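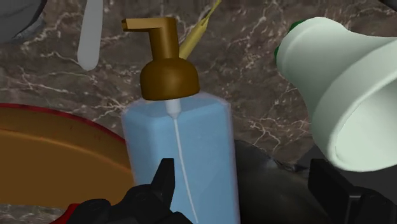 I bought Farix again last month, for the third time in my life. The first copy was a disc in a paper sleeve, from a market stall. The second was a download for a console which I later sold. The third is the remaster, and it is the reason I write this essay, because I finished it in one weekend and I felt a little sad at the end, and for some days I couldn't say why.

The remaster is good work, I want to say this first. The loading is short, the music is clean, and the port town of Inotia finally has a horizon. In the old version there was a gray wall of fog after the lighthouse, and when I was fourteen I believed there was another city behind it. Now you can see there is only water. I accept this. Technology moves and the fog was there to hide weak hardware.

What I do not accept is the map. In the original, you had to buy the map from Parsons, the merchant with the bad knee, and it was wrong. Two roads were missing and the mine was drawn on the wrong side of the river. You learned this by walking. In the remaster you have a correct map from the first minute, with a marker for every quest, every chest and every person who wants to talk to you. Parsons still stands in his shop, but he has nothing useful to sell. He says his old lines about the map and then he offers you a hat.

My friend Jintana Thepsuriya, with whom I played the original, does not agree with me. She has two children and a long train ride to work, and she plays in pieces of twenty minutes. "I don't want to be lost for my whole twenty minutes," she told me. This is a fair point and I thought about it a lot. A game that is only for people with free afternoons is a small game. But the developers could give her the markers and give me the bad map. The menu has 32 options for accessibility and display, and many of them are excellent - the text size, the colors, the slower timing for the fights. There is no option to turn the markers off. I looked three times.

Keith Marsden, who writes a long blog on role-playing games of that period, made the argument that players like me are in love with our own age and not with the game. We were young, we had time, everything was big. Probably he is right for half of it. I replayed the opening of the original to check myself, and the camera is terrible, and the first boss has 979 hit points and you hit him for six. I had forgotten this completely. If somebody released this fight today I would return the game.

Still, I found the mine again by walking on the wrong side of the river, and I was happy for ten minutes in a way the new version didn't give me. I knew where it was, more or less. I was not young in that moment. I was a tired adult with cold tea.

I think the studios, and Dadell is not the worst of them, look at a remaster as a list of complaints to be closed. Players complained about the map, so the map is fixed. Players complained that the night is too dark, so the night is now blue and you can read a book in it. Each decision is reasonable when you look at it alone. But the people who loved the dark night did not write to anybody, as they had nothing to complain about. The forum thread asking for a better map had 3,173 replies before it was closed. There was never a thread called "please keep the map wrong".

I would ask for one simple thing. When you sell an old game again, put the old game in the package too, bad camera and all, and let it start from the same menu. Some studios do this already and it is always the first thing I press. It doesn't need new textures. Jintana can have her markers, and I will go and give my coins to Parsons.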